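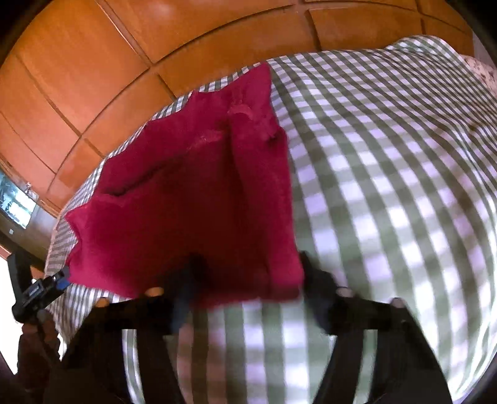 Red cloth on a checked bed, with hand-held grippers at the bottom and lower left.

Foltix puts out folding software, but its test sheet raises doubts

March 28, 2026

Foltix has released Lalleck, a planning program it says can tell a two-armed robot how to fold clothes it has never met before. The company says the planner learned from 2,000 folds done by people holding grippers, on beds and tables in ordinary homes.

The claim rests on a test of 178 garments. Foltix reports that 41 of them ended in a fold its own staff judged untidy, and it does not say what counts as tidy. Nor does it say how many of the garments were dark or badly creased, where a planner has to guess which layer is on top.
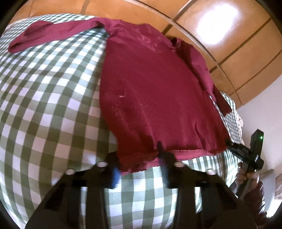 Ren, a reader who commented on the release, wanted to know why there were no times in the results – a neat shirt is not much use if it takes all morning. Foltix has given no figures for speed.

The older Vunent planner made similar promises last October and still needs each shirt laid flat before it starts. Lalleck is said to skip that step. The code that would let outside labs check is not part of the release – only the trained model is, and Foltix has set no date for the rest.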